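Wesby Robotics Club: Exercise 4 – Ball to Tray

Members work in pairs, with one operating the grippers and one keeping the log. Place the clear tray lengthwise on the white board before starting.
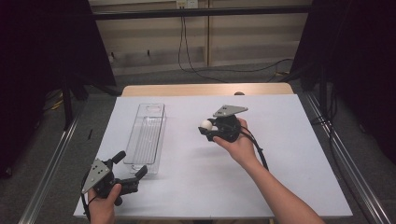
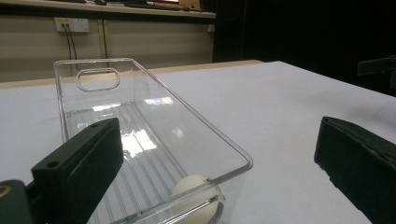

1. Hold one gripper in each hand and check that the jaws open fully.
2. Close the jaws on the ball gently.
3. Move over the tray, lower the ball and release it – do not drop it from a height.
4. Record 12 attempts, then change places.

Log sheets go to Kayode Olaniyan before the April session.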